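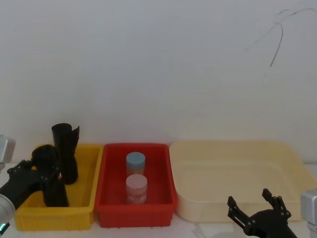

Home News Places to Stay Trails Contact

Kustura guesthouse reopens with more rooms for cyclists

The Menon Guesthouse in Kustura is taking bookings again after a winter of building work. The house, two streets up from the bus stop, now has 12 rooms, four more than last year. The first guests of the season are expected in June.

Most of the work went into the upper floor, which had been used for storage. It now holds four double rooms, each with its own shower. The older rooms on the ground floor have new mattresses and blinds, and the heating has been replaced throughout. The breakfast room is unchanged apart from a second coffee machine and a longer counter.

Cyclists and walkers on the Tandine trail make up most of the summer trade. The owners have moved bike storage from the side yard to a locked room off the courtyard, with space for 25 bikes. There is a floor pump and a sink for rinsing muddy gear. Guests get the door code at check-in and can come and go as they like, though the courtyard gate is closed from 11 p.m. to 6 a.m.

Rates for a double start at 34 a night with breakfast. Single travelers pay the same rate in July and August – a change from earlier years, when a lower price applied all season. Children under six stay free in their parents' room. Dogs are allowed on the ground floor only and should be mentioned when booking.

Breakfast is served from 6:30 a.m., half an hour earlier than before, after requests from guests trying to finish the climb before the heat. Packed lunches can be ordered the evening before. The guesthouse does not serve dinner, but two places on the square stay open late in summer, and the shared kitchen can be used until 10 p.m.

Luggage transfer to the next stop, Fasitz, will run every morning through the end of September. Bags need to be in the hall by 8 a.m. with a name tag attached. The service has to be booked a day ahead.

The town recorded 3370 overnight stays last season across all its guesthouses and the campsite by the river. The campsite opens two weeks later than usual this year while the access road is repaired, and drivers should follow the signs past the school until then.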